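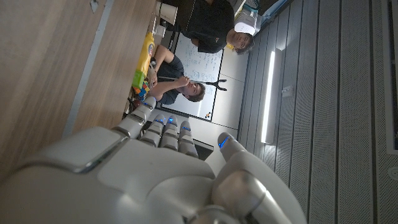 Most advice on clearing a shared work table starts with buying something. A set of trays, a label maker, a pegboard, a rolling cart with a name that sounds like a Swedish lake. I've bought most of them and I don't think any of them cleared a table. The stuff spreads out because the table is the nearest flat thing, and it stays because every item on it could plausibly be in use. Take the yellow bottle lying on its side next to the toy blocks, with a paper cup a little further along. Is the bottle part of the job, or did it get set down there? If you have to ask, the table has a problem, and a tray won't fix it.

What follows is the method I use on tables that several people share. It takes 16 minutes if people leave you alone, longer if they want to discuss it.

Step 1. Get everyone to stop for a moment

You can't sort a table while people are leaning on it. Pick a time when the work has paused. Friday afternoon gets recommended a lot, and I've never seen it work, as half the group has mentally gone home. I prefer the start of the day.

Step 2. Mark off the part that matters

Decide how much of the surface the actual work needs, then put tape around it. Cheap tape is fine. Try a corner first, under the edge where it won't show, and leave it overnight. The packaging always says it peels clean. My old Drornard desk still has a sticky stripe from a roll that said so.

Keep the area smaller than people ask for. Whoever uses the table most will want the whole thing, and whatever you give them will fill up.

Step 3. Empty it completely

Everything inside the tape comes out, including the things you know are going back. This is the step people skip, and then they wonder why they've only moved a pile four inches to the left. Put it all on a second surface or in a box. A see-through box is better than a cardboard one, though I wouldn't pay extra for it. I was talked into the Zunberg bins once and they held exactly as much as the takeout tubs I already had.

Step 4. Put back only what the next hour needs

The next hour, no further. If you're using one block, put back one block. The rest of the set can wait in its box. 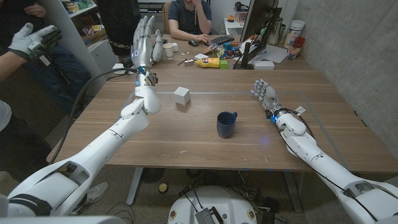
Drinks are where I disagree with nearly everyone. The usual rule is no drinks on the table, full stop, and I've watched that rule last three days. People bring a drink anyway and then hide it behind a monitor, where it's more likely to get knocked over. Allow a mug with a flat bottom and a handle. Ban paper cups, which tip when you look at them and never get thrown out.

Step 5. Give the computer its own end

Keyboard, mouse and screen go together at one end and stay there. Turn the screen so the person using it can look up and see the work. Don't bother with a cable kit. I counted what came in mine: 19 clips, and I used 3. A loop of tape or a small tag does the same job. What matters is that a cable goes off the nearest edge and doesn't cross the middle.

Step 6. Write the rule on the whiteboard, then keep it short

One line is enough. "Inside the tape, this hour only" has worked for us. If the board is already covered with notes, clear a corner, and don't let anyone add a second line.

Does it last?

Partly. Harish Kurup, who shares a table with me, thinks the tape does nothing and that we're simply tidier for a week after any change. He may be right. I've redone ours twice and both times the corners filled up first. He also wanted to order the Nesta drawer unit, and I'm still against it, on the grounds that a drawer is a table you can't see.

If you try this, check the table again after lunch on the second day. Anything inside the tape that hasn't been touched goes in the box.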